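Compte rendu – réunion de l'association de quartier Kereama
Repas partagé d'octobre et suite du projet de cantine

Présents : Bevan Pomare (séance), Sunita Lindgren, Heather McPhee, Alistair Baxter. Excusée : Anahera Pearce, arrivée finalement à 19 h 20, après le point 2.
Notes : Sunita. Relu vite, corrections bienvenues.

1. Compte rendu précédent
Approuvé. Alistair demande qu'on enlève la phrase sur le parking, déjà réglée avec la mairie. OK.

2. Repas partagé
22 foyers inscrits à ce jour, salle prévue pour 70 personnes. Donc de la marge, on relance par affiche chez les commerçants de la rue haute. Pas de deuxième tract.
Menu : soupe de courge, pain, fromages, tartes apportées par chacun. Heather fait la soupe, veut deux aides pour éplucher à partir de 15 h. Bevan se propose. Manque un.
Vaisselle – long débat. Alistair contre le jetable, Bevan trouve que laver pour tout le monde c'est la galère à 23 h. Vote : vaisselle lavable, 3 pour, 1 contre. Le plat en inox convient pour les fromages, on garde ce modèle pour le buffet.
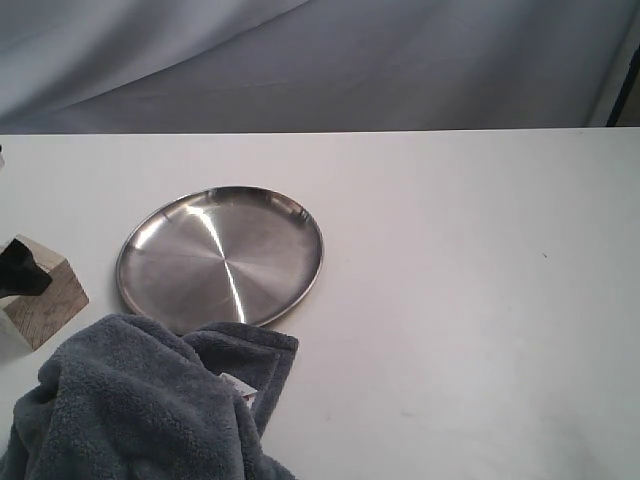
Plat rond en inox, point 2.

Heather rappelle que les couverts de l'an dernier ne sont jamais revenus au complet. Chacun marque les siens, au vernis ou au scotch, peu importe.
Boissons : devis Mokley reçu, 204 euros consignes comprises. Bevan trouve cher. Sunita rappelle qu'ils reprennent les bouteilles pleines. Accepté sous réserve de livraison le matin et pas à midi comme la derniere fois.

3. Jeux pour les enfants
Anahera arrive et reprend le point. Elle veut un coin calme à côté du coin dessin, avec des jeux de construction en bois. Pas de ballon à l'intérieur, on a dit oui tous. Demande de lot envoyée à Trukwood, pas de réponse. Si rien d'ici là on vide les placards des uns et des autres. Tranche d'âge : 3 à 8 ans, les grands iront dehors s'il fait beau.

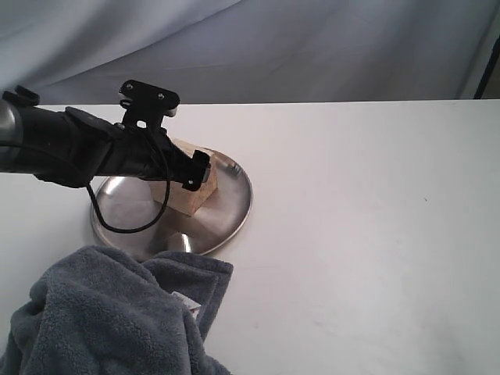 Petit bloc de bois clair, point 3.

Surveillance : les parents se relaient par demi-heure. Tableau à afficher à l'entrée – Anahera s'en charge. Alistair souhaite que ce soit écrit noir sur blanc que l'asso n'est pas une garderie. Noté.

4. Salle et mobilier
Clés à retirer la veille avant 18 h, caution par chèque. Chauffage à demander en même temps, l'an passé on a mangé en manteau.
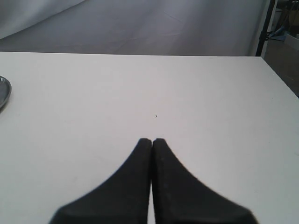

Les nappes restent le gros sujet. Heather a trois rouleaux de papier kraft chez elle, Sunita préfère du tissu, Bevan ne veut rien du tout. Il fait valoir qu'un plateau blanc et lisse comme celui-là se nettoie d'un coup d'éponge et que le kraft fait vite sale. Alistair craint les taches de courge. Pas d'accord trouvé, on tranche par mail. Pour le plan de salle : tables en U, buffet côté cuisine, passage laissé libre vers la sortie de secours. Anahera demande une table pour les poussettes et sacs, accordé.

5. Projet de cantine du midi
Dossier Jenus – toujours pas déposé, il manque l'attestation d'assurance et le budget sur 2 ans. Alistair a relancé l'assureur, attend. Sunita reprend le budget, le poste « énergie » est sous-estimé d'après elle. Question d'Heather : est-ce qu'on ouvre aux non-adhérents ? Bevan oui, Alistair oui mais tarif différent. A discuter avec les adhérents au repas, une urne sera posée sur le buffet.

6. Divers
– Composteur : le couvercle ferme mal, Bevan regarde.
– Liste mail : doublons, Anahera nettoie.
– Prochaine réunion : même heure, chez Heather si la salle est prise.

Séance levée à 20 h 50.

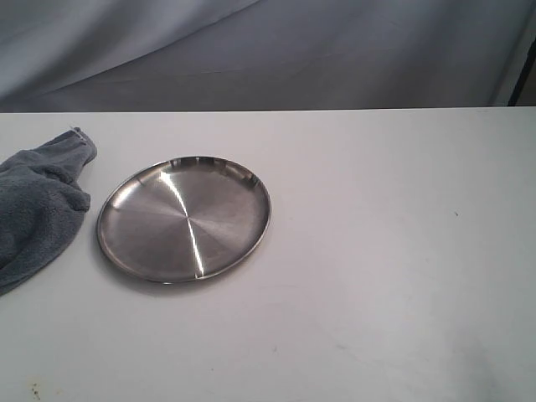
Kereama, octobre

Ajout après réunion : Mokley confirme la livraison à 9 h 30. Il faut quelqu'un sur place pour ouvrir, Alistair ne peut pas. Répondre à Sunita. Pour l'épluchage il manque toujours une personne. Nappes : deux réponses reçues seulement, merci aux autres de voter.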